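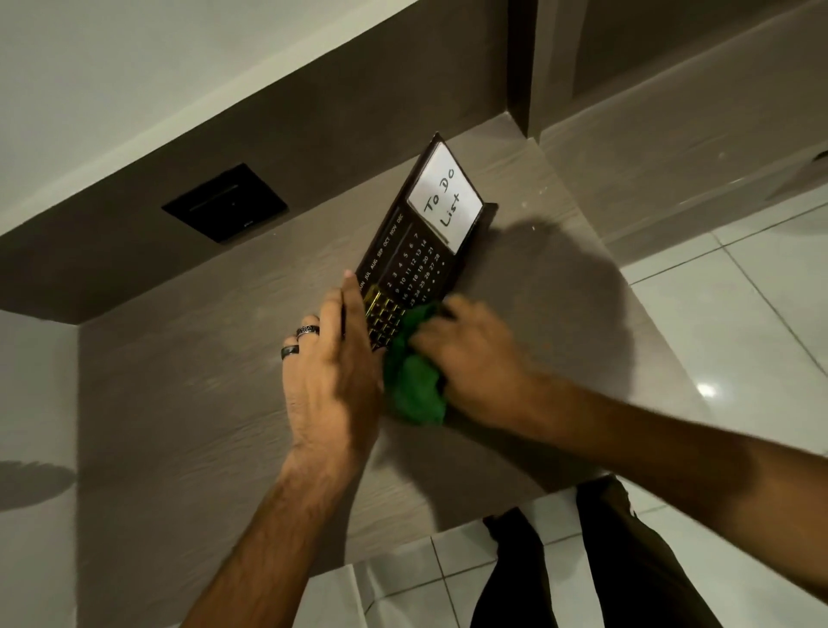 Okay, so wiping. I want to start with how much a person does without thinking when they clean one small thing on a desk, and then get to how our arm managed to get it wrong for most of July. Look at the left hand. One hand holds the calendar steady and the other one presses the cloth into it, and the two of them are working against each other at this moment. The calendar is held in place. The person doing the wiping probably couldn't tell you how hard they're pushing with either hand, and I love that, because our whole fault lives in that gap. (Leave it up while people finish sitting down.)

Who we are. Quick! Bullthorpe is the lab, Plalby is the arm, or really the pair of arms on a rolling base. Yaroslav Hrytsenko wrote nearly all of the contact control and Živko Đorđević ran the bench tests. I did the logging and a lot of standing next to the stop button. Questions about the control math go to Yaroslav, he's in the second row, please wave.

The task. Plalby goes up to a desk, picks an item, holds it with the left gripper, wipes it with the right. Light things on purpose: pen trays, picture stands, desk calendars. Heavy things are easy, they hold themselves still. A light thing slides, tips or spins the second you push on it from one side.

What happened. We were on run 13 of the afternoon set and everything had gone well. Left gripper comes in and touches the item, a plastic picture stand this time. Right gripper starts the wipe. Then the left side reports that it has lost contact, so it moves in to find the stand again. The right side feels the stand coming toward it and reads that as too much force, so it backs off. Now there's nothing pushing back, and the left arm keeps coming. It pushed the stand clear across the desk and went on past the edge, over the spot where Živko usually puts his hand to reset things.

His hand wasn't there. (Pause. Don't rush this.) He had stepped back to write something down. He hit the stop when he looked up, and the arm had gone 3 seconds without touching anything at all. Play the log clip here, with the sound up - the clatter is the stand hitting the floor.

Why it happened. This part is so interesting and I'm going to try not to run over. Each arm had its own force limit, and each limit worked perfectly. Go through the traces if you want, they're on the next two slides. Neither arm ever pushed too hard. What we had never written was a limit on how far an arm could travel while it was looking for contact. The search move came over from an older project, Clandlow, where everything was bolted down and the search could only ever be a few millimeters long. We brought the code across and left that assumption behind.

Also the cloth! A bunched-up cloth is squashy in some places and thin in others, so the force reading jumps around as it folds. Živko ran the same wipe 100 times with a fresh fold each time and the false "lost contact" report came up in 13 of them. With a flat foam pad in place of the cloth he got 2. So the trigger had been sitting there from the first day, and most of the time the search found the item again right away and all we saw was a little twitch. We had a nickname for the twitch. Please don't give your faults cute nicknames, you stop writing them up.

What we changed.

Search travel is capped now, and hitting the cap stops both arms, including the one that thinks it's fine.

The two arms share one picture of where the item is. If the left moves, the right knows about it before it decides what a force reading means.

Losing contact twice in one wipe ends the wipe. Plalby lets go, backs away and asks for a person.

The reset spot is marked on the floor, one step back from the desk, and the arms have to be parked before anyone crosses the line. Živko picked the tape. It's very orange.

Still open. We don't have a good answer for items with two kinds of surface on one face, where the cloth drags on one part and skates over the next. Dmytriv, our new test fixture, is built for that, and it has swappable faces so we can go from smooth to ridged in the middle of a stroke. Early runs look good but the traces are messy and I'm not showing numbers yet.

If there's time, show the slow replay of the fixed version. Watch the left gripper when the cloth folds over. It waits! It took us weeks to get that wait.

Then questions. Repeat each one into the mic, the room eats sound. If someone asks about speed, yes, it's slower now, and Yaroslav has the timing sheet.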